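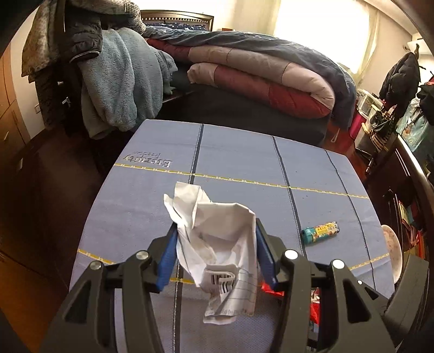

How long should the Skorkix preheat before bread dough goes in?
Preheat for 24 minutes with the baking stone in place and the door closed. Without the stone, the oven is ready when the READY lamp stays lit.

4. Baking Bread

4.1 Before first use

1. Wash the stone in plain water. Do not use soap.
2. Let the stone dry fully on a rack.
3. Slide the stone onto the lower rails until it touches the rear stop.
4. Run the oven empty on BREAD for one full preheat. A slight smell is normal.

CAUTION: A damp stone can crack when heated. Do not pour cold water on a hot stone.

4.2 Baking a loaf

The steps below are for a plain white loaf made with 600 g of flour. For rye, see 4.4.

1. Turn the dial to BREAD and press START.
2. Fill the steam tray to the lower line while the oven is still cold.
3. Shape the dough and let it rise, covered, until it springs back slowly when pressed.
4. When preheating is complete, score the top of the dough with a sharp blade.
5. Open the door and slide the dough onto the center of the stone.
6. Close the door and press STEAM once. Steam stops by itself.
7. Bake until the crust is deep brown.
8. Take out the loaf with oven gloves and cool it on a rack before slicing.

NOTE: Leave a gap of at least 2 inches between the loaf and the side walls. Two small loaves may be baked together if this gap is kept.

NOTE: If the bottom browns before the top, move the stone up one rail position for the next bake.

WARNING: Hot steam escapes when the door is opened. Stand to one side and keep hands and face clear.

4.3 After baking

1. Press STOP and leave the door ajar.
2. When the oven is cold, empty the steam tray and wipe it dry.
3. Brush crumbs from the stone. Dark stains do not affect baking.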